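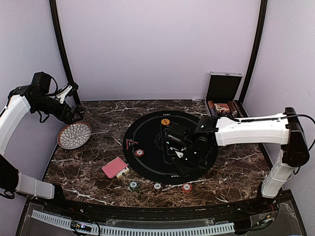
Séance 2 - Collecte de démonstrations. Un épisode commence au signal de l'opérateur et finit quand les deux bras sont revenus au repos. Les objets de la tâche (cartes, jetons posés sur le marbre devant le tapis noir) changent de place entre deux épisodes. On vise 74 épisodes par tâche, dont 15 gardés pour le test. 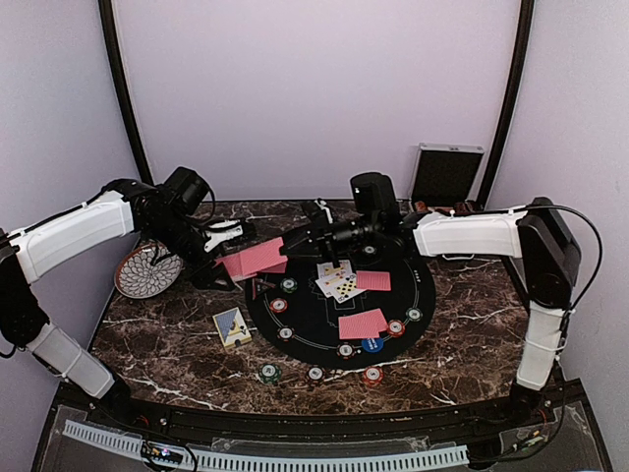
Les essais ratés sont conservés avec l'étiquette « échec ». À rendre à A. Arruda : le tableau des épisodes.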